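November, late, kitchen

Results came. Carrier, both of us. Read the letter twice standing at the bus stop and once more at home with my coat still on. Same gene, two different spelling mistakes in it, is how Dr Venter put it on the phone. One in four each time. I knew that bit from school, peas and all that, but it's another thing when it's your own peas.

Zanele very calm. Made toast. Asked all the questions I'd forgotten to write down, e.g. does it matter which mistake came from which side (no) and would my brother need testing (yes if he wants, it's up to him). Have to ring Bongani. Not tonight.

Enzyme level for me was low-ish but "what we'd expect". Must stop looking things up. Got as far as a registry with 2,325 familes on it, 1,147 of them with the milder sort, then shut the laptop. Then opened it agian. Then shut it.
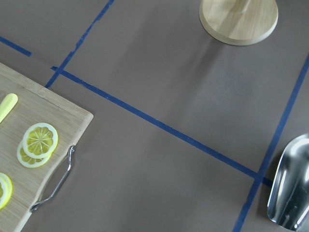 Blue tape and the wooden board.

Next thing is the counsellor at the Bruma clinic, 6 weeks' wait, maybe less if somebody cancels. Marthinus went there for his daughter, says ask for the long appointment, the short one is all leaflets. Parking is 100 for the morning, daylight robbery. Will take the bus.

Mum's cousin, the one who bruised so easily and had the big tummy as a boy. Always put down to "weak blood". Wondering now. Dr V wants the family tree, three generations, both sides, and I can't even do dad's aunts. Phong did his whole lot back to great-grandparents on one sheet, will ask what he used.

Z asleep. Didn't eat the toast. Letter is in the drawer with the takeaway menus, move it somewhere sensible tomorrow. Bins. Ring Bongani before work.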